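Deposits and the Small Domestic Contract

The practice of asking householders for a large deposit before any work begins deserves closer examination than it has received. In Lekville, the owner of a terraced house may be asked to pay 2,000 pounds towards new guttering and fascias before a start date has been agreed. The sum is often described as a booking fee, although few written quotations explain how it will be used.

Contractors have a fair case. Materials must be ordered, scaffolding must be hired, and a cancelled job can leave a small firm short of work for a week. Krishnamoorthy Pisharody, writing in May for the Trevodberg Householders' Forum, argued that firms should be protected against such losses. We agree with him on that point.
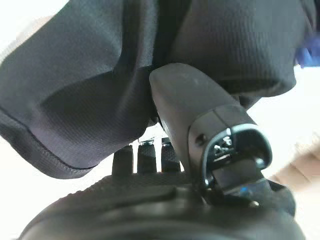
Dark woven fabric with a stitched seam.

We part company over the remedy. A deposit should match the cost of materials ordered for the customer, and the invoice should be available on request. Milan Mertens has proposed payment in 3 stages, with the last held back until the customer has inspected the finished work. His proposal would place a modest burden on established firms and would give customers a clear record of what they had paid for.

Local trade bodies should adopt the staged model as a condition of membership. Firms that already work in this way would have little to change beyond the wording of their quotations.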